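Pirer: two-arm packing policies, training code and episode tools

README, last revised 19 January 2023
Maintained by Osvaldo Tedesco, with a great deal of help from Hamish Swanson

Welcome, and thanks for stopping by! Pirer is the software we use to teach a pair of tabletop arms to pack and unpack things: clothes, pouches, small travel items, all the soft and floppy stuff that refuses to stay where you put it. The repository holds the recorder, the episode checker, the training scripts and the runtime that plays a trained policy back on the arms. If you only want to look at episodes on a laptop, you can skip everything to do with the runtime and go straight to the viewer (and you'll save yourself a long install).

What is in the repository

recorder/ writes one folder per episode, with joint states, gripper openings and all camera streams
checker/ reads a folder and tells you whether it is fit to train on
train/ holds the policy code and its config files
runtime/ talks to the arms through the Julex driver
viewer/ plays episodes back with joint plots under the video

The task family most people come for is called suitcase. An episode has an open case on the table and one or more items to be moved in or out of it, with both arms allowed to work at the same time. The text instruction is stored with the episode, and it may name either arm, both, or neither.
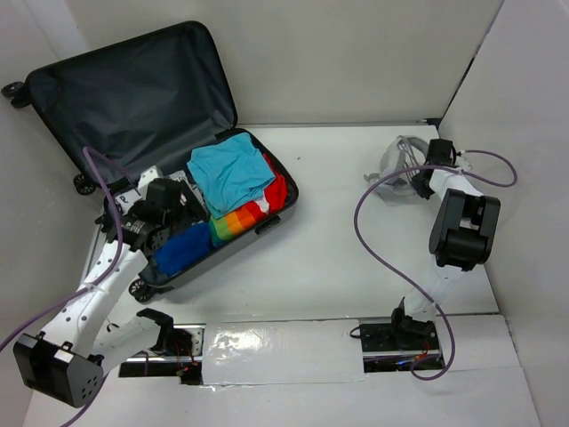

Each arm has its own joint stream, and the two are written to separate files and lined up afterward by timestamp. We went back and forth on this for a long while. A single combined file is easier to read, but if one driver stalls for a moment you end up with a row that is half stale, and the policy happily learns from it. With two files the checker can see the gap and tell you where it is. The code for lining them up lives in checker/align.py, and it's short enough to read over a cup of coffee.

Getting started

Install the package, copy configs/default.yaml to configs/local.yaml, and fill in the names of your own cameras. Then run the checker on a folder you trust before you do anything else. I know it's tempting to go straight to training (I do it myself, and I wrote this file), but a camera name with a typo in it will load as a blank stream and you may not notice until the next morning.

pirer check path/to/episodes
pirer view path/to/episodes --first
pirer train --config configs/local.yaml
pirer run --policy path/to/checkpoint --dry

The --dry flag computes actions and prints them without sending anything to the arms. Please use it the first time you load any checkpoint, even one of ours.

Cameras

The policy takes one fixed view of the workspace and one view from each wrist. The fixed view tells it where things are; the wrist views matter most in the last little stretch before a grasp, when the gripper itself is hiding the item from the fixed camera. Wrist views also spend a good part of each episode looking at bare tabletop with the fingers open, and early versions of the sampler threw most of those moments away as uninteresting. That was a mistake, and a fairly costly one. The policy became very good at grasping and rather lost in between, so the sampler now keeps them all.
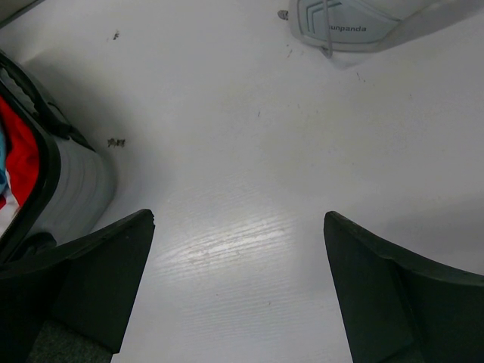
Images are resized on load and never on disk, so you can change the input size in the config without recording again. Color jitter is on by default. If your tabletop is glossy, leave the brightness jitter alone, or even turn it up a notch: Hamish found that policies trained without it would drift toward highlights on the surface, and he spent most of July tracking that one down.

Training settings

The default config predicts chunks of 32 actions and runs the first part of each chunk before asking for a new one. Batch size is 300, which suits our machine and may well not suit yours. Warmup lasts 3000 steps. Checkpoints are written as you go, and the last 7 are kept.

Known problems

Gripper openings are stored in the driver's own units, so a policy trained on one pair of arms will need its values rescaled for another. There's a helper in runtime/units.py, but it wants better documentation.

The viewer plays wrist streams slightly ahead of the joint plots on some laptops. The data itself is fine.

Planning around the lid of a case is crude. The runtime treats it as a flat panel, and both arms will sometimes take a longer way around than they need to.

The old Després episode format can still be read but no longer written. Use pirer convert, and keep your originals until the checker passes.

Contributing

Bug reports are very welcome, and so are small fixes! For anything larger, please open an issue first so we can talk it over. Include your config and the checker output. Osvaldo looks after training and the sampler, Hamish looks after the runtime and drivers, and the viewer came to us from Fimwood, so changes there should be sent to their repository and we'll pull them in with the next release.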